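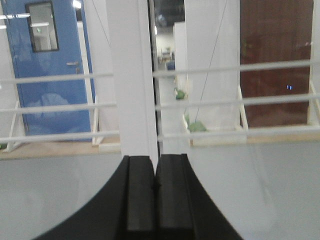
Skip to content Home Issues Authors Search

3.2 Collecting the demonstrations

All demonstrations were given by two operators (Y. Qin and C. Lambert), one at the arm and one at the laptop, swapping when hands got tired. Two ways of showing the task. By hand: the operator holds the arm just above the wrist and moves it through the motion, with the joints in gravity compensation. By remote: the operator stands back from the table and drives the arm with the Trakum handset, watching the wrist camera feed and nothing else. Same tasks, same start pose, same table.

Hand guiding first. Quick to learn, and new starters were giving usable runs within the morning. But forces from the operator's hand get into the torque log, and we found no clean way of taking them out. We tried subtracting a free-space run, poor results, dropped. Torque channels are therefore left out of training for all hand-guided runs. Position and finger opening are kept.

Remote control is slower. Operators tend to stop and think before closing the fingers, and the policy learns the stopping too. Pauses at the start and end of a run were trimmed; pauses in the middle were left alone, apart from those where the handset lost its link. The link dropped most often on the Tuesday session and those runs were repeated.

Fig. 2. Wrist camera view. Fingers nearly closed, nothing held, pale tabletop under the gripper. White railing and column behind.

The camera sits at the wrist, so the fingers stay in view at the bottom of the image and the background moves as the arm moves. This matters for the remote runs. Operators told us they lined the fingers up against things in the room, more than against the object. Useful habit for a person, bad for the policy, which then fails when the table is turned. We see the same effect in the Bainbridge recordings, where the arm was never moved from its corner. To weaken it we cropped the upper part of each image for half of the training batches. See 4.1 for what this did to grasp succes.

Each operator gave seven tasks in both modes. After removing broken logs and runs where the wrong task label was entered, 3333 runs are left. A run lasts up to two minutes. Labels were typed by hand at the laptop and checked once by the other operator, we did not do a second check and a few wrong ones have probably got through.

Runs where the object was dropped and picked up again were kept. An earlier version of the set (May) had these taken out and the policy trained on it had no idea what to do after a miss, it just carried on to the place pose with with empty fingers. Keeping them costs a bit of speed.

3.3 Training

Previous section Next section Back to top

We use cookies to remember your settings. Accept Manage

Contact the Sustero editorial office Copyright the authors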